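Demo collection for handheld grippers, tips?

Started by wovard_dan

wovard_dan
Sunday, September 20, 2026
ok so we're 3 days into collecting pick and place demos with the handheld grippers, task is tennis balls into a clear soft bag, and I want opinions before we do the whole set. Target is 500 episodes. We have 152 I would call usable. Rest got tossed, mostly bad tracking or the operator rushed the release. 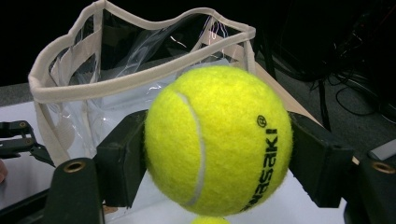

Main problem is the approach. Bag rim sags, never the same shape twice, and half our operators go in high and drop, other half go right down to the opening and let go there. Policy trained on the first batch sort of averages the two and lets go over nothing. Do I force one style or keep both??

kettlehand
Force one. Mixed styles in a small set is how you get mush. We had the same with cups in June, threw out the high drops, retrained, much better.

Moffat
disagree w/ kettlehand. Depends what you're training. If the model can handle more than one mode then keep both, you want the variety. If it's plain regression then yeah you get the average and it's garbage. What are you running?

wovard_dan
plain regression for now, moving to diffusion when the box is free

Moffat
then don't throw anything out yet. Label by style, train on the low release ones, save the rest for later

kettlehand
sure but labeling costs time too. someone has to watch all of it

tritbridge_ops
Clear plastic is your other problem imo. Depth is useless on it, glare moves every time the wall creases. Can you use an opaque bag for the first round?

wovard_dan
No, clear bag is the point, client stuff. The binding round the rim is beige so the model has something to latch on to at least. White board under it probably isn't helping with contrast, I know.

tritbridge_ops
swap the board then. dark mat, five minutes

Rhona Baxter
Please don't swap the board halfway unless you plan to collect a decent chunk on both. We did that at Dravwood. Policy learned mat color = which half of the data it was in and behaved differently on each. Took us ages to find. Either start over on the mat or mix them from the begining.

Also, what's the second hand doing? Ours drifted around all over the place when it had no job. Showed up in the rollouts as a twitchy left arm.

wovard_dan
left starts low near the corner of the board, jaws open, and it's meant to stay parked unless the bag tips over. Written in the instructions. Whether people do it is another matter 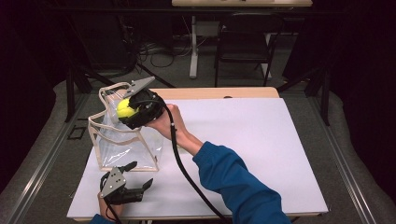
Cable is the thing people complain about most. It comes off the back and over the top of your hand, so after an hour you start steering around it without noticing. I can see it in the wrist angles, later episodes all lean the same way.

kettlehand
tie it to the forearm. loose velcro, leave slack at the wrist

Moffat
or shorter sessions. we cap at 40 episodes then swap person. Lean went away mostly

Rhona Baxter
Both. And shuffle start positions for the bag and the ball between episodes, off a printed list. People think they're randomizing and they put the ball in the same 9 spots.

wovard_dan
guilty. no list so far, will make one tonight

tritbridge_ops
still think the mat is worth it fwiw

Rhona Baxter
From zero, fine. Not at episode 152.

wovard_dan
Ok plan: keep the board, label high/low, velcro, cap at 40, list for the starts. Will post rollouts once the next batch is in. Anyone got a labeling script that doesnt choke on two wrist cams plus the head view?

Moffat
pm me, mine's ugly but works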